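The Long Afternoon of the Shared Laundry

My grandmother washed on a Monday, as her mother had, and she would no more have hung out a sheet on a Thursday than she'd have gone to church in her slippers. The copper was lit before anyone had eaten. By eleven the lines were full all the way up the lane, and you could tell a good deal about a household from the order in which its things were pegged – tea towels with tea towels, shirts by the tail, and the smalls tucked on the inside line where the postman wouldn't have to look at them.

I've been thinking about her a great deal since I moved into a building with a laundry in the basement. I am fifty-three years old and had never before washed my pillowcases in company. The machine in my last flat lived under the kitchen worktop and walked across the lino when it spun, and when it finally died the landlord offered me his sympathy and very little else. So when I took the place in Skormont, and the agent mentioned in passing that residents shared the washing arrangements, I nodded as if this were perfectly ordinary, and went home and worried about it for a week.

It is perfectly ordinary, of course. For most of the time that people have had clothes, they have washed them next to somebody else. There were riverbanks, and then stone troughs with a roof over them, and then the public wash-houses that went up in one town after another in the nineteenth century, with their steam and their wringers and their tickets by the hour. The old wash-house in Bravholm is still there, up behind the market, though it sells carpets now. If you ask nicely they'll let you through to the back to see the drying horses, great iron racks that slid out of the wall on rails. I asked nicely. The man who took me through had a roll of underlay on his shoulder the whole time and seemed in no hurry to put it down.

The building had 70 stalls when it opened. A woman would bring her bundle in an old pram, and there was evidently some feeling about who got the stalls nearest the door, where the air was better. A little booklet in the local library, typed and stapled and very much thumbed, gives the number of visits in a single winter month as 3,844. I sat with that figure for a while, thinking of all those prams going up the hill in the sleet, and coming down again a good deal tidier.

What the booklet is really good on is the talk. You heard who was expecting, who was owed money, which butcher had been caught out. One contributor remembered learning to knit a heel there from a woman whose name she never knew. Another had been told, at nineteen and up to the elbows in suds, that she was making a mistake with the young man, and she'd married him anyway and was pleased to report that the woman had been wrong.

I don't want to be too rosy about any of it. It was hard, wet work, and plenty of those same women cried with relief when a twin-tub came through the front door. My grandmother kept hers under a crocheted cover when it wasn't in use, like a budgerigar. Having your own machine meant you could wash at six in the morning or ten at night, and that the state of your husband's vests was at last a private matter. I wouldn't take that away from anybody.

All the same, something has been creeping back. Flats are getting smaller, and a washing machine takes up the room of a decent armchair. Students have always shared, and so have people in hostels and on campsites, but lately I keep meeting grown-up, settled, curtain-owning people who do it too. Nour Rizk, who lives two floors above me, gave her own machine to her brother and put a bookcase in the gap. She has no regrets. She takes a flask down with her, and a novel, and says she has read more since than in the ten years before.

There are manners to be learned, and I learned most of them by getting them wrong. You don't take another person's things out of a drum the very second it stops. You wait a bit – we seem to have settled on ten minutes, although it's written down nowhere – and then you lift them out gently and lay them on top, folded if you're feeling kind. You clear the fluff. You don't run a dog blanket on a Sunday evening when everybody wants clean collars for the morning. And you leave the door open when you've finished, so that the drum can air and the next person can see at a glance that it's free. I used to shut it out of tidiness, until a very polite note went up. 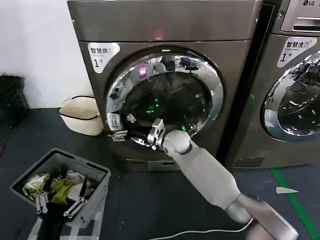

Joscha Reuter thinks I'm being sentimental, and has told me so more than once. The trouble with sharing, in his view, is that it only works as long as everyone is well and has a free afternoon; try it with a newborn and a stomach bug in the house, he says, and you'd swap all the conversation in the world for a machine of your own at three in the morning. He grew up in a block with a wash list pinned up by the stairs, and his mother fell out with a neighbour over a Wednesday slot and didn't speak to her for 2 years.

I do see his point. I have no newborn, and my bugs are few. But I put it to him that his mother must have known that neighbour rather well to be so cross with her for so long, and he laughed and let me have that one.

There's a quieter pleasure in it as well, and it has to do with the waiting. At home I used to put a load on and rush off to do four other things, then find it that night in a cold knot. Now I sit. I've darned, badly. I've written letters, and finished the mending that has followed me through three moves in the same biscuit tin. Last month I was shown how to fold a fitted sheet by a lady called Mrs Rawashdeh, who took hold of my wrists and moved them for me as if I were a puppet, and I can still do it if I don't think too hard.

The carpet man in Bravholm told me his aunt had worked at the wash-house in its last years, handing out the tickets. When it closed, the regulars went on meeting on the same morning at a café in Grurnton, with no washing at all, and kept it up until there were only a couple of them left. I've got towels to do this afternoon. Nour is bringing the flask.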